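Can a machine clear a table yet?

07/06/2023

I keep a short list of chores that I would hand over tomorrow if the hardware were ready. Clearing a table is at the top, and it is still harder than vacuuming. A vacuum needs a map of the floor and a bumper. Table clearing needs a grasp for every object, and the objects don't share a shape.

A bowl on a plate is a good test case. The fingers have to take the rim and leave the plate where it is. A paper cup will crush under a grip force that suits ceramic. Binder clips are small and low, and a jar on its side can roll when touched.

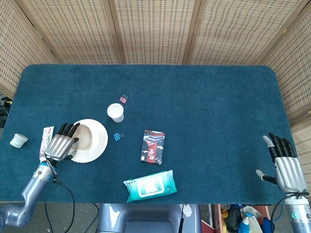 Lemlem Abera disagrees with me on hands. Five fingers are wasted on crockery, she wrote after my November post, and a suction cup with 2 decent jaws would finish the job sooner at a fraction of the upkeep. For plates I think she is right. For a soft pack of wet wipes I would still want fingers - the film wrinkles and the seal leaks.

My own threshold is 99 clean transfers out of 100, with no one standing by to reset things. I have yet to see figures like that for mixed objects on cloth. Shop floors get there by fixing the part in a tray first, and my kitchen has no trays.

Next post: dish racks, and why I gave up on the Rollero.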